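Search the help pages Type a word or two Go
We use cookies to remember your login. OK Manage

Our break room is getting two robot arms for cup washing. Will I lose my hours?

I'm on the dish crew at Clunodgate and I've seen some of the trials. One had a sponge brush and a light blue cup, nothing fancy. I do 26 hours a week and my lead just says "wait and see" – has anyone been through this?

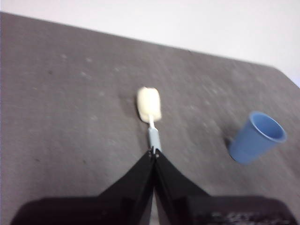 Brush in the gripper, cup on its side

Dalia Vanags

Yes! We got ours in October and I kept all my hours, but the job changed. I used to scrub, now I set out the cups and brushes and check what comes back. Ask who gets called when a cup tips over (for us it's me, all day long). 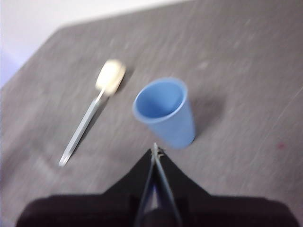
What to ask your lead

Get the new duties in writing, and ask if the training is paid. I'd ask who inspects the cups too. I look down into every one, right to the bottom

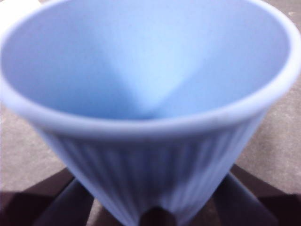 and I'm a lot pickier than I was when I washed them myself, funny enough. My hands are happier – no more cracked knuckles! I do miss chatting at the sink, though. With one arm holding the cup and the other working the brush, there's not much room left for two people to stand and gossip.
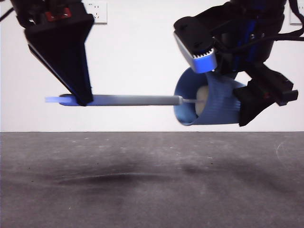 Clunodgate Kitchen & Dish Crew

Merike Vasiliauskas

they said the same at my old place and 2 people got moved to the loading dock. ask NOW, don't wait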